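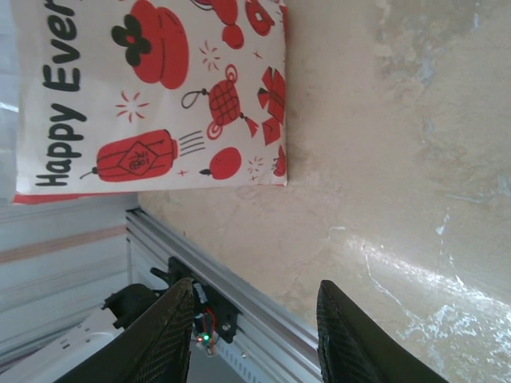

MINUTES — SNACK BAG MEETING, OLTBRIDGE STAFF SOCIAL GROUP

11 Apr 2023, back room. Last minutes read and OK'd, one spelling fixed.

1. Bags
White paper ones with the red and black print, lanterns and so on, "Happy Ever" in big letters down the side. Left from the New Year order. Discussion on whether lanterns look odd in June. Most said no, the kids will like them. One objection, noted. Agreed to use these up before ordering anything else. Plain bags from Kimex come in packs of 100 and we'd never get through them.

Bags to be kept flat till needed. Last time a stack got shoved behind the heater and came out creased.

2. Snacks
Supplier still Badero. Prices up a bit, see sheet. Budget for the whole thing is $399 and that has to cover drinks too.

Green packets, orange packets and yellow ones all liked at the tasting. Salty ones went first. Nobody keen on the seaweed crackers from Jin so those are dropped — we can revisit in the fall.

Nut allergies: ingredient lists to be checked before anything gets packed. Anything with no list in English gets set aside until somebody has translated it. This was agreed last year and then not done. To be done this time.

3. Packing
Order: stand the bag up, open the top all the way, bigger packets in first, small ones after. Put the packets flat on the table before you start so the colors can be mixed up, otherwise the last bags get all one kind. Long discussion about tissue paper. No tissue paper.

Barcodes don't matter, leave them on. Price stickers come off.

Total wanted is 36 bags. 24 for the families list, the rest for the door. Tops to be folded over once and not stapled, staples tore the paper last time.

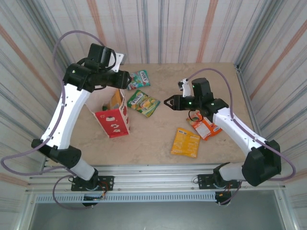
A member from the door team asked if heavy drinks cartons could go in the bags as well. General feeling was no, the handles wont take it. Cartons to be handed out seperately from the crate. Same member asked for a few spare bags in case of rips, agreed if there are any over.

4. Storage
Packed bags go on the middle shelf, upright, not stacked. Key is in the usual drawer. Loose packets back in the Badero box with the lid shut — crumbs were found in March and there was a complaint.

5. Any other business
Tape gun is missing again. Sign for the door still says last year, needs redoing. Thank you card for the bakery going round, please sign it.

Actions
— check ingredient lists
— peel price stickers
— find tape gun or buy one
— ask Badero for delivery date in writing

Next meeting first week of June, same room. Closed early as the room was needed.

Oltbridge Staff Social Group | Contact us | Minutes archive | Back to top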